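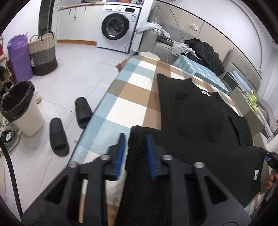 4.2 Where folding takes place

Most guidance on the care of knitwear assumes a clear, flat surface near the place where the garment will be stored. The households in the Lendberg study seldom had one. Of the 212 folding episodes noted in the home visits, 117 took place on a surface whose main use was something else, such as a bed, a dining table or the seat of a sofa. In small flats, where the washing machine stands in or next to the kitchen, clean clothes were often sorted within a few steps of it and put away later.

We grouped surfaces by height and by how much the covering gave under the hand. Beds were low and soft. They offered the most room, so that a jumper could be laid out at full length with both sleeves spread, but the person folding had to bend, and the blanket tended to move with the garment when a sleeve was drawn across. Tables were higher and firmer. A folded edge kept its line better on a table, although on the smaller round ones the sleeves or the hem of a large jumper could hang over the side and pull the rest out of place.

Cloth coverings made a difference on both kinds of surface. A woven tablecloth held a fuzzy knit still, and several participants said they preferred it to a bare top for that reason. Patterned covers were also used as a guide. Participants lined up a hem with the edge of a check and brought the two halves together along it, a habit that Sharifi describes for bed linen but which we had not expected with clothes.

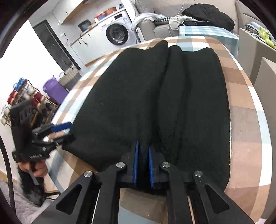

Figure 8. Black knitted garment on a round table with a checked cloth, folded with a raised ridge along its length. A washing machine and kitchen counter stand behind the table.

Dark knits were the hardest items to fold evenly. Seams and ribbing are difficult to pick out on black wool or acrylic, and participants often found the neck label by touch before deciding which way up the garment lay. Thick knits also resist a sharp crease. A lengthwise fold leaves a rounded ridge, and the far end curls over unless it is pressed down. In 17 episodes the garment was opened out and started again, and most of these involved a dark or heavy jumper.

Few participants folded to a fixed size. The finished shape depended on the shelf or drawer it was meant for, and where there was no set place the garment was folded once or twice and left on the nearest seat – usually with other clothes already there. The Gutevetti method, which asks for thirds in both directions, was known to a small number of participants and used by fewer. Those who had tried it said it worked well for shirts but gave a bulky block with winter knits. We return to storage in Section 4.3.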